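Pleker swimming baths to reopen in November

June 2025

Good news for anyone who has been driving to Joter for a swim (me included, every week, grumbling all the way): the old baths on Pichler Street are finally coming back! The council signed off the repairs on Thursday night, and the doors should open again in November.

I popped round to see Lok-yiu Cheung, who is managing the reopening, and she was very cheerful for somebody with that much paperwork on her desk. The big pool gets new pipes and a new filter, and the little one gets a ramp, which parents have been asking for since before my own two could float.

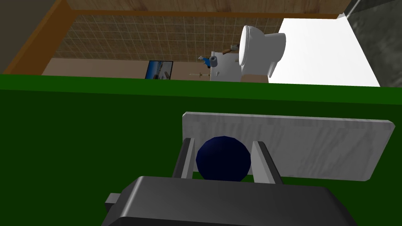
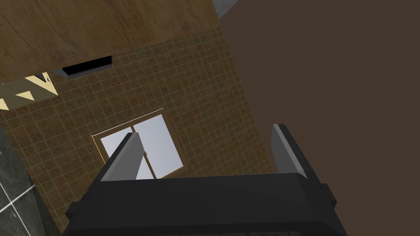
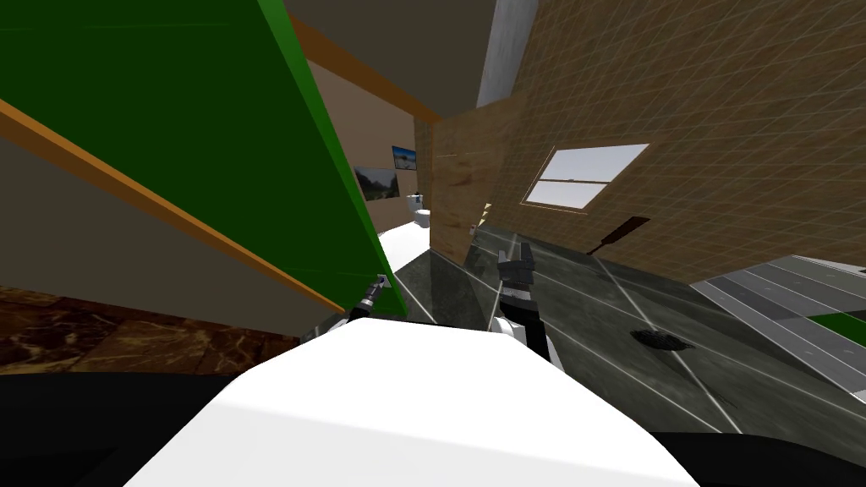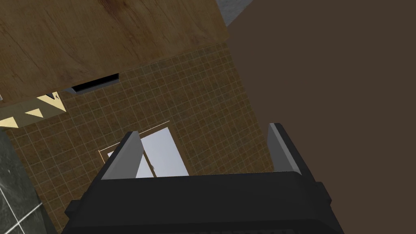

Tickets will be £4 for adults and £2 for children, and there will be 100 season passes sold at a lower price in the first week. Lok-yiu wouldn't tell me how much lower, though I did ask twice. Early swimming is back as well, and the number 44 bus will stop outside again once the road is clear.

The café is less certain. Graserska, who ran it before, would like to return, but the lease hasn't been agreed and there was some muttering at the meeting over who pays for the new oven. I do hope they sort it out. I miss those cheese toasties terribly, and chips from a machine are no substitute after a cold swim.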